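Fetwood Shop to Offer Free Brake Checks Through October

Drivers in Fetwood can get their brakes looked over at no charge through the end of October at Ferko Auto Service, the shop said Monday.

The check covers pad thickness, rotor wear, brake fluid and the parking brake. It takes less than half an hour, and the shop does not require an appointment before noon. Afternoon visits have to be booked by phone.

Owner Costel Buzatu said the shop ran the same offer last fall and looked at 176 vehicles. Most needed nothing. A smaller group had front pads worn down to 2 millimeters or less, and a few had rotors that were already scored.

"People wait for the grinding," Buzatu said. "By then you are paying for pads and rotors both."
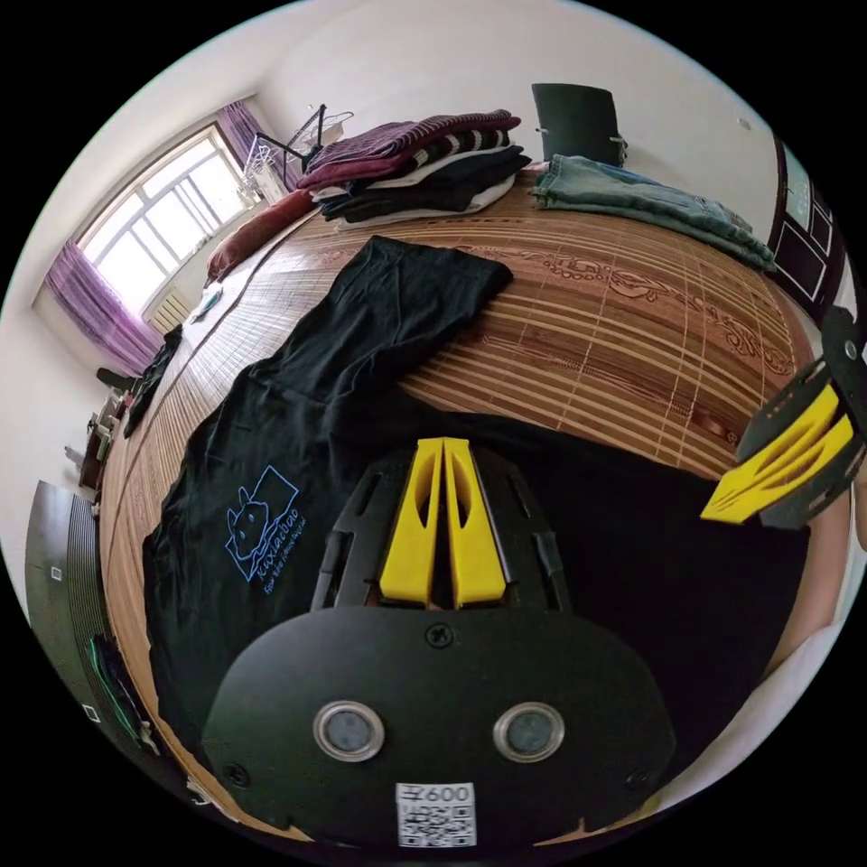 A black T-shirt on a woven sleeping mat.

Drivers who bring in a car during the offer will get a printed sheet with the measurement for each wheel. They are free to take it to another shop for the work. Ferko will honor its quoted price for 30 days — parts and labor included — for anyone who decides to come back.

The shop will not check motorcycles, trailers or trucks with air brakes. Cars with aftermarket wheel locks need to come with the key, or the wheels will stay on and the mechanic will only do what can be done through the spokes.

Repairs are separate from the free check. A front pad replacement on a typical sedan takes roughly two hours, counting the test drive, and the price depends on the model.
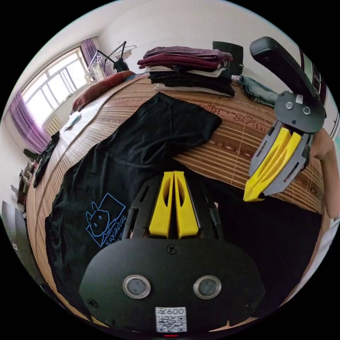
Ecaterina Nistor said she took her hatchback in last fall expecting a sales pitch and left with the sheet and no bill. She had the rear pads done in the spring, at a different shop, and the numbers matched. Her one complaint was the line, which reached the street by 8 a.m.

Buzatu said a second bay will be open for the checks this year, with Cosmin Văduva running it on weekday mornings. Cars can wait in the side lot, which is entered from the alley. Parking on the street in front of the shop is limited to one hour.
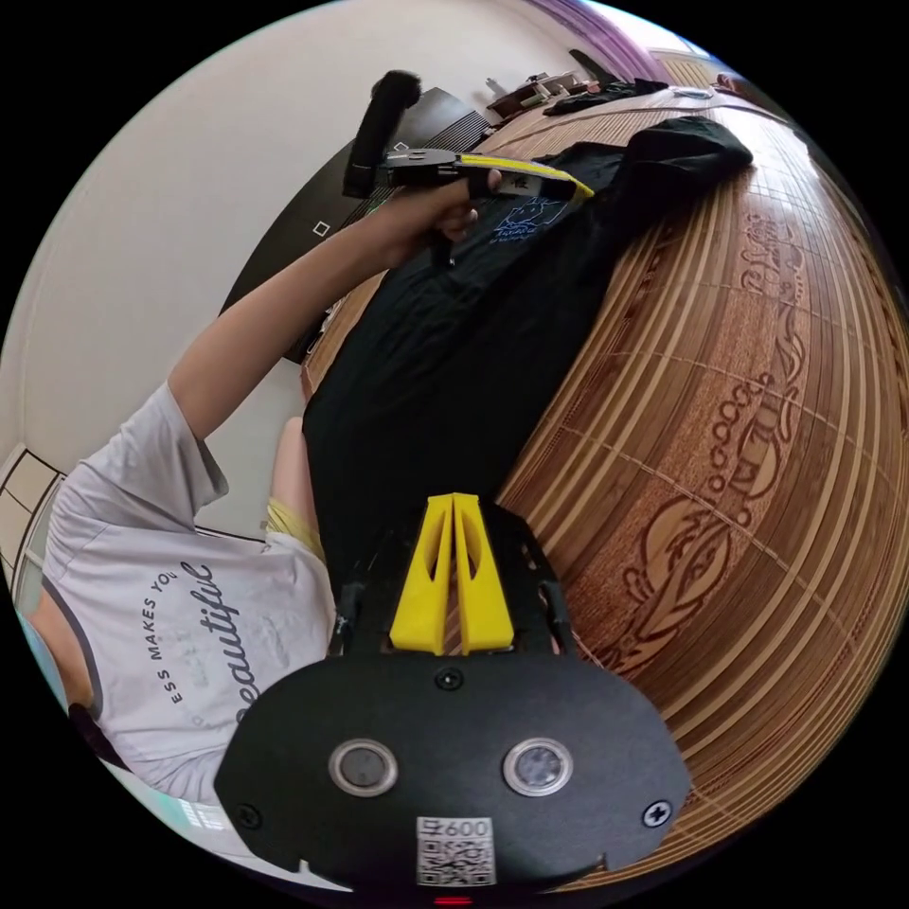 The shop is also asking drivers who have had new pads put on in the past 1,000 miles to hold off until later in the month. New pads rarely need a look that soon, Buzatu said, unless there is a noise, a pull to one side or a soft pedal. Anyone with one of those problems should come in right away and tell the front desk — those cars go to the head of the line.

The front desk opens at 7:30 a.m. on weekdays. The shop is closed on weekends.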